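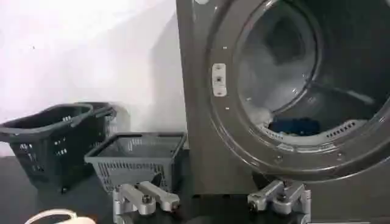 Washer drum with a white cloth and a dark blue garment inside

Jul 25, 2019
From: Stelios Deligiannis
To: Irnuvstead neighbors list
Re: Fire on Petridis Street

> Does anyone know if the family got out? I saw two engines
> and the road was closed by 6.

Everyone got out. The Trevano paper says a man of 31 was arrested last night and is accused of starting it in the stairwell. He is due in court in August.

The street is open again — use the Plumness end, as the other side still has hoses across it. The relief fund is at $1,000 so far.

Stelios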